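Wullarell Handling Standards Project
Progress report to the Istness Fund, second half of the grant year
27/12/2018

We're very pleased with where the project has landed since our July report. The draft code of practice for hand-held gripper work in private homes is now at version 5, and for the first time it has been used from start to finish by people who had no part in writing it.

You'll remember that the July draft was long and leaned heavily on factory practice. Most of what we borrowed was about guarding and fixed cells, and it made little sense in a bedroom or a laundry. We've cut it back hard. Sections 1 to 3 (consent, set-up, handling) now fit on a few pages that an operator can keep in a pocket, and the longer material on records has moved to an annex. The Shemweta group read it line by line for us and sent back 109 comments - a wonderful response, and we've answered every one in writing.

The handling section has changed the most. Garments are far harder to write rules for than boxes or bottles. A knit stretches, a hang tag can catch, and a patterned sheet underneath makes it tricky to see where the edge of the cloth is. The rule now says the operator opens both fingers fully before coming down to the cloth, takes hold by a fold or a hem, and never pulls on a tag or its string. Where two grippers are used together, one hand leads and the other follows, and the operator says out loud if the lead changes.

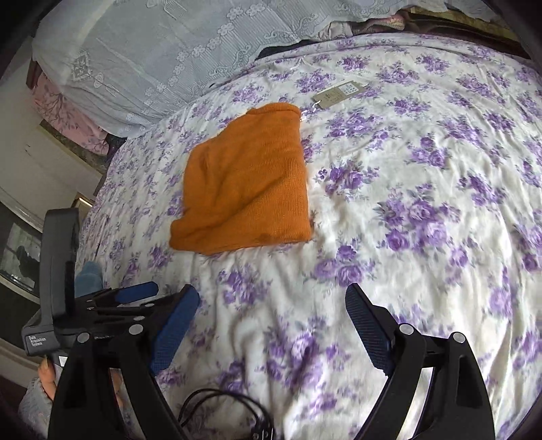
Cable routing was the other big talking point. The old wording asked for cables to be "kept tidy", which meant something different to everyone. Version 5 asks for enough slack to reach the far side of the work surface, with no loop hanging where a foot or knee could catch it. We also added a short check of finger pads and pivot pins at the start of each session. It takes 60 seconds and operators have taken to it really well.

To date 2,733 handling attempts have been logged under the draft code. Failed attempts stay in the log, marked as failed, and that rule is no longer up for debate! Early on some operators were quietly deleting drops and restarting, and the records looked much better than the work did. The new form has a box for it, and people use it.

Two things are behind schedule. The privacy annex still needs a clear position on family photos, mail and other personal items in the background of a recording. Our present wording asks the householder to walk through the room beforehand and move whatever they'd like left out, but Hitivholm has asked for a second check before files are shared and we think they're right. The French translation has also slipped, and we now expect it after the annex is settled.

Spending is within budget, apart from a small overrun on printing which we've covered from travel. We'd like to carry the unspent training money into the new year and put it toward operator workshops at Hitivholm.

Next steps are to finish the privacy annex, trial the code on wet laundry and footwear, and send version 6 out for open comment. We'd love to have someone from the Fund sit in on a session - bring warm socks, the test flat is freezing.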